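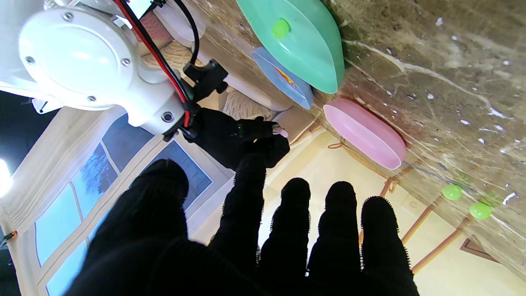
Progress report no. 3 to the Holroyd Fiction Fund
Posted in June by the author of the Bendden books | Filed under: Work in progress, Mystery

Hello again, and thank you for the kind note after my last report, which cheered me up on a very grey morning. The new Bendden mystery now stands at 149 pages. I know I'd promised you more than that by now, but I threw out most of the middle in spring and had to write my way back in.

The trouble was the ferry. In the outline you saw, the harbour master's body is found on the Kereo while she's tied up for repairs, and my heroine spends six chapters working out who had keys. Lovely on paper! Then I wrote it and everyone just stood about on a boat talking about keys. So now the Kereo is at sea when he's found, the fog's come down, and the killer has to serve breakfast to the passengers. I'm much happier, and my writing group (who were very polite about the keys) want to know what happens next.
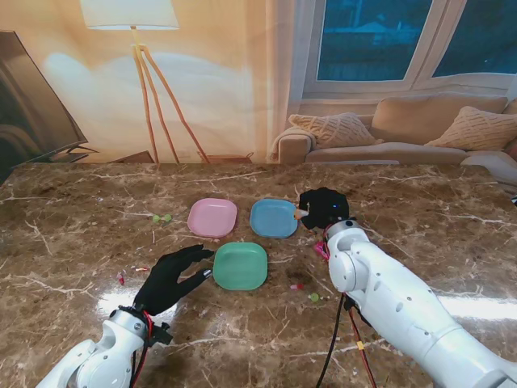 Money next, as you asked for it plainly. Of the first instalment I've spent 600 pounds, nearly all of it on the structural edit from Birko, and the rest went on train fares to look at old ferries. Birko's report was long and a bit bruising. They felt the sister turned up too late and that I was hiding the best clue in a paragraph about soup. Both fair. The sister now arrives on page nine, and the soup has gone altogether, though I do miss it.

I haven't touched the cover money yet. I'd like to hold it over to the next period, if you're happy with that, as there's no sense paying for a boat in harbour when I might want one in fog.

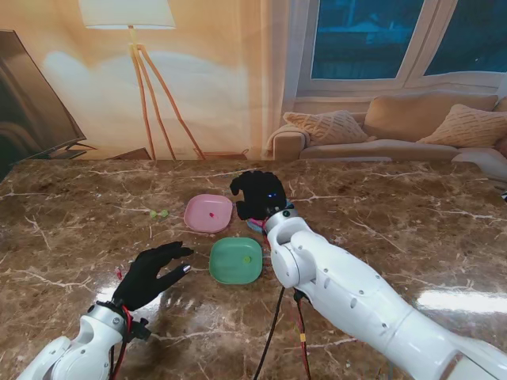 Chapter order is what I'm stuck on at the moment. I've got two strands running, the passengers on board and the sister back in Bendden, and every clue has to belong to one or the other. I want it as plain as those two square plates, one little thing on the pink and another on the green, so the reader always knows which strand they're looking at. What I've got left over is my own version of the pale green bits sitting out on the marble: a torn ticket, a wet glove and a phone call that don't belong to either side yet. The glove I think I can use. The ticket may have to go.

The prologue's done and comes to 998 words. I'll send it over with the first ten chapters once I've fixed the tides, which are wrong in at least two places. The full draft should be with you before the next instalment is due.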